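Tuesday, late

Spent the whole evening on old computers again and my back knows all about it! The plan was to go through the Kollex pile, see which boards still had a processor in them and write everything up in the Roster book before bed. I got as far as number 8 and then made toast.
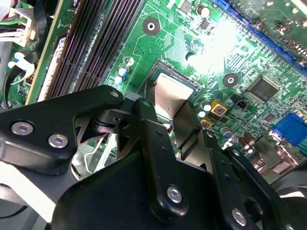 Toast was a mistake, because then I sat down, and then it was half past 9. Still, I do love this bit of the hobby -- all those fiddly little catches and clips, and the tiny thrill when a lever swings over the way it should. 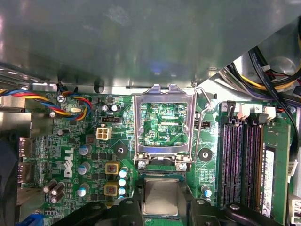 Processors make me hold my breath every single time. It's the pins, they're so fine you hardly dare look at them. The Dell has "EDP_CPU" printed in little white letters under the window of the socket's metal plate, and I've been muttering it all night like a spell. (Must look up what the E stands for.)

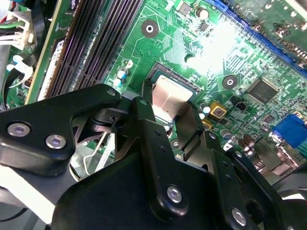

Then I had a good rummage for the thermal paste and found the old Jundent tin instead, full of screws from my first ever machine, a 486! Kept the lot, of course. 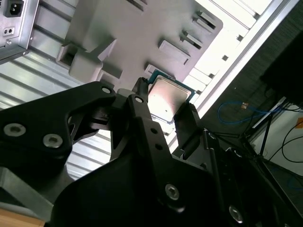

Tomorrow I want to label the bags properly and ring Ventura about the postage, as 36 pounds for one box is daft. Bed now -- the washing up can wait.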